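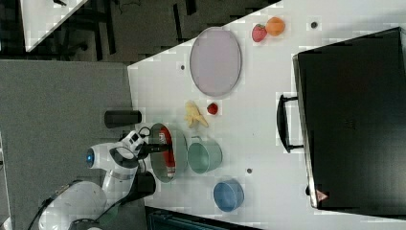
음식 어휘의 이름대기 일치도는 연령만으로 설명이 안 된다. 선행 연구 대부분이 그림 카드 기반이고, 입체 자극을 쓴 것은 드물다. 국내 자료는 더 적음. 본 절에서는 자극 목록과 전사 기준, 제외 기준을 먼저 적고 오반응 유형은 다음 절로 넘긴다.

목표 어휘는 178개. Grinder 말뭉치의 유아 대상 발화에서 뽑았고, 빈도 하위 구간은 연구진 합의로 일부 교체했다. 과일, 채소, 조리 도구, 식기의 네 범주. 범주 간 음절 수는 맞추려고 했으나 조리 도구 쪽이 길다(뒤집개, 거품기, 주전자). 이 점은 회귀 모형에 음절 수를 공변인으로 넣어 처리했다. 외래어와 고유어가 경쟁하는 항목, 가령 '공기'와 '그릇', '채반'과 '소쿠리'는 둘 다 정반응으로 인정. '바구니'는 인정하지 않았다. 예비 조사 때 이 항목에서 평정자 의견이 제일 많이 갈렸고, 결국 사전 뜻풀이를 따랐다.

참여 아동은 46명, Urno 지역 어린이집 재원생. 이 중 43명의 자료를 분석에 포함했다. 나머지는 회기를 끝내지 못했거나 보호자 설문이 누락된 경우다. 실물 장난감과 선화 카드의 두 조건을 모두 실시했고 순서는 참여자마다 바꿨다. 식기와 음식을 한 탁자에 같이 놓는 배치(그림 1)는 범주 간 간섭이 생길 수 있다는 지적이 있다. 뒤의 논의에서 다시 다룸.

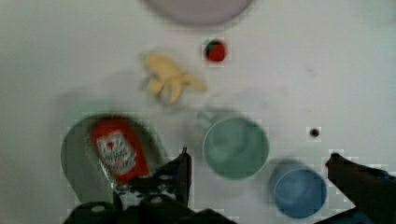
**그림 1.** 흰 탁자 위의 장난감 주방용품. 위쪽에 둥근 접시, 그 아래에 딸기.

전사는 Clident로 1차 처리 후 사람이 전부 다시 들었다. 자동 전사는 유아 발화의 종성을 자주 놓친다. '딸기'는 거의 문제없고 '국자'와 '국수'가 섞이는 식. 평정자 둘이 독립적으로 부호화했고 불일치는 협의로 해결. 첫 반응만 채점하였으며 스스로 고친 경우는 따로 표시해 두었다. 의성어나 기능 설명("먹는 거", "물 빼는 거")은 오반응이지만 의미 관련 반응으로 분류. 무반응은 별도 부호.

비목표 반응은 두 조건을 합쳐 1,338건이었다. 상위어 대치가 가장 많고 그다음이 동일 범주 대치. 음운 오류는 예상보다 적은데, 이건 조음 오류를 이름대기 오류로 치지 않은 채점 기준 탓도 있을 것이다. 연령 효과는 식기 범주에서 크고 과일에서는 거의 없음. 바나나, 딸기 같은 항목은 천장 효과라서 분석에서 빼야 한다는 의견도 가능하다. 빼고 다시 돌려도 결과의 방향은 갔았다.

한편 실물 조건의 이점은 조리 도구에서만 나타났다. 체나 소쿠리류는 구멍 뚫린 면이 선화에서 잘 살지 않는다. 선화의 사실성 문제인지 크기 정보의 문제인지는 이 설계로 구분이 않된다. Gebru 검사의 하위 과제도 같은 한계를 갖는다. 후속 연구에서는 색 정보만 조작한 조건이 필요. 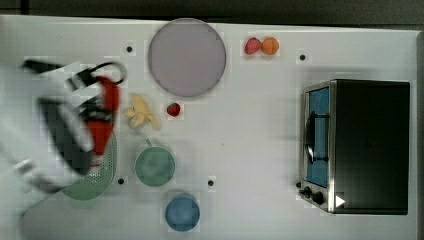 ### 3.3 오반응의 유형 분류

의미 오류, 음운 오류, 혼합, 무관 반응, 무반응의 다섯 유형으로 나누었다. 상위어("과일", "그릇")는 의미 오류의 하위 항목으로 두되 표에서는 분리해서 제시. 신조어에 가까운 합성("물그릇컵")은 의미 오류에 넣었다. 무관 반응은 직전 문항의 답을 반복한 경우를 포함하며, 이 경우 문항 순서를 함께 기록하였다. 한 반응이 두 유형에 걸리면 혼합으로 처리했다.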